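What the saw leaves behind

December
By Azucena Orozco

A log arriving at the Flornholm mill is scanned, turned and cut in less time than it takes to read its tag. The decision that matters most to the eventual buyer is the angle at which the blade meets the growth rings, and it is fixed in the first pass.

Flat sawing takes parallel slices straight through the log. It is quick, wastes little and gives wide boards. Quarter sawing first divides the log into four and then cuts each piece so that the rings stand close to upright in the board. It is slower and leaves more offcuts, but the boards stay flatter as the air around them changes.

Timber shrinks more along the line of the rings than across them. A flat-sawn board therefore tends to cup as it dries, with its edges pulling away from the heart side. Matvii Ostapchuk runs the kilns at Flornholm and allows for this by stacking the widest boards at the bottom, under the weight of the load. A full charge is 667 boards and stays in for 9 days.

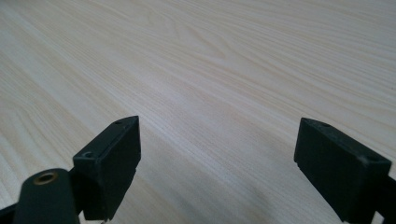

Grading is done by eye, under strip lights, after the boards have cooled. Elvia Pacheco trains the graders and begins with the face, as the pattern there gives away the cut. Nested arches, like those towards the far side of the pale tabletop, are the figure known as cathedral grain, and on a sawn board they mean the blade ran at a shallow angle to the rings. Straighter, evenly spaced lines point to a steeper one. Both can appear on a single wide face. A grader then turns the board and checks the end, where the rings can be read directly.

Price follows the cut. Flornholm lists its flat-sawn ash at 1,850 a pack and adds a third for quarter-sawn. Joiners at Ploklow, the mill's largest customer, buy the dearer grade for drawer sides and door frames, where movement causes sticking. For panels they take flat-sawn and fix it with slotted screws, which let the board move across its width without splitting.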